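Kids' Corner > Around the House > Where Does It Go?
Read Make Ask Grown-ups

Where Does the Kitchen Trash Go?
by Deisy Cárdenas
21 shares | 2 comments

Think about the last snack you ate. Maybe it came in a crinkly wrapper, and maybe that wrapper had a little tray inside it, and when you were done you dropped the whole lot in the bin and ran off to play. Most of us do just that! But the wrapper still has a long trip ahead of it, and the trip starts right there in your kitchen.

A kitchen bin can be nearly anything that holds things. Some have lids you open with your foot, and some are plain open baskets, like a blue one with slots all around its wall. An open basket is nice and light for small hands to carry. It's best for dry trash such as wrappers and crumpled packaging, though, as a drippy tea bag would make a mess through those little slots (and on a pretty rug, too!). 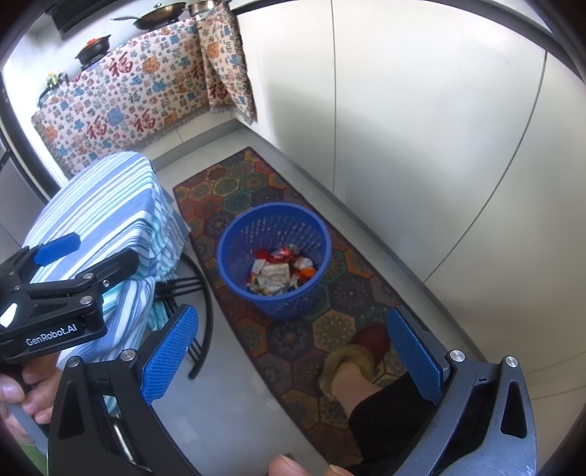 Why does trash get picked up on different days in different towns?
Each town makes its own plan, so that the trucks and their drivers can get to every street during the week.

When the truck comes, it squeezes the trash down flat so that more will fit inside. My neighbor Gilberto Bedoya drove one of those trucks for 20 years, and he says the squeezing part is very loud – he could feel it in his seat. From there the trash may go to a landfill, where it is buried under layers of soil, or to a plant where it is burned to make heat and electricity.

Some things can skip that trip. Clean paper and cardboard can often be turned into new paper, and apple cores can become compost for the garden. Shiny snack wrappers are trickier, because many are made of thin layers of different stuff pressed together, and those layers are hard to pull apart again. Ask a grown-up to help you find out what your own town will take.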